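Student Projects / Robotics Software
Reading time: 4 min

Marker-Based Pose Tracking for Two Hand-Held Grippers
Project report, spring term
Jannik Stüber, Selina Mösli
Supervisor: Waltraud Eder

1. Goal

The Durnimton recorder saves video from hand-held grippers and from a head camera, and writes a pose track for each gripper. Last year's version lost the pose whenever a marker turned away from the camera, and the planner then received tracks with gaps. Our task was to rewrite the pose module so that short losses are handled in software, without changing the grippers themselves.

We worked on three parts: marker detection, fusion of several markers into one pose, and a checking tool that rejects bad recordings before they reach the planner. Learning a policy from the data was outside the project.

2. Detection

The detector runs on undistorted images. Undistorting the full fisheye image was too slow, so we compute a lookup table once per camera and apply it only to regions where a candidate square was found. Each candidate goes through a corner refinement step and is then compared with the dictionary. Anything with more than one wrong bit is dropped.

Strong tilt is the main problem. A tilted marker gives two possible poses with nearly the same reprojection error, and the solver can flip between them from one frame to the next. We keep both solutions and pass them to the fusion step instead of picking the smaller error at once.

The gripper cameras also run through the detector. When both hands work close together, one gripper can see the marker of the other, and this gives a relative pose that does not depend on the head camera.
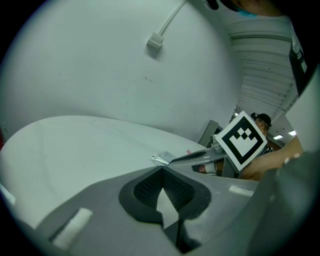

Figure 1. Gripper camera view with a tilted marker on another hand-held gripper.

3. Fusion

Each marker block is treated as a rigid body. The transforms between its faces are stored in a calibration file, measured by turning the block slowly in front of a fixed camera and solving for all faces together. We used 500 images for this.

At run time, every visible face votes for a block pose. Two faces are enough to settle the flip described in section 2. With one face, we choose the solution closer to the motion prediction and mark the frame as weak. The prediction is a constant-velocity model. We tried adding acceleration, but it overshot at the end of a reach and was removed.

Wallner's earlier code averaged rotations as Euler angles. This failed near the wrap-around and explains several jumps in the old tracks. The new code uses quaternions, with signs aligned before averaging.

4. Test task

The test task is two-handed work at an open drawer. It was chosen for the tracker, as the wrists turn inward and the tips come close to each other. The faces of the blocks are then seen at very different angles, and the fusion step has to weight them. The weight is the projected area of the face, so a face seen almost edge-on contributes little. 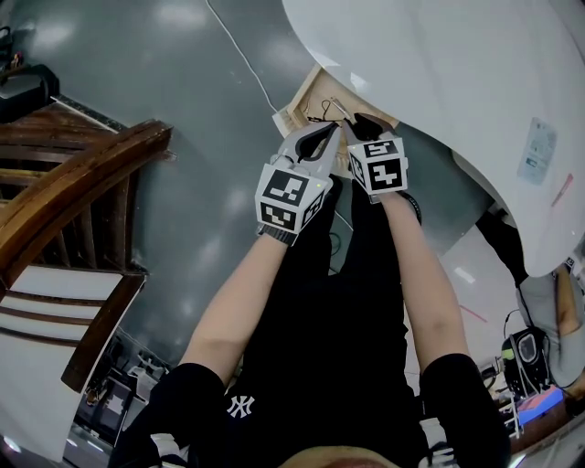

5. Checking tool

The checker reads a finished recording and reports three things: frames without a pose, frames marked weak, and steps larger than a hand can move in one frame interval. A recording is rejected if any gap is too long to interpolate. The limit is set in the configuration file.

Our evaluation recording had 4000 frames. Of these, 348 were marked weak and 204 had no pose from the head camera. Most of the missing frames fell in short runs and were filled by interpolation.

6. Open points

The clocks of the cameras are aligned only at the start of a recording. Drift has not been measured — Rosalie Imhof's trigger board would solve this, but the driver was not ready in April.

The relative pose between grippers is logged but not yet used in fusion. It needs a covariance estimate first.

The weak flag is binary. The planner would be better served by a number, and the file format already has a free field for it.

Code and calibration files are in the project repository, folder pose_fusion.

Tags: pose estimation, calibration, student work
Contact the lab | Copyright Durnimton Project | Back to top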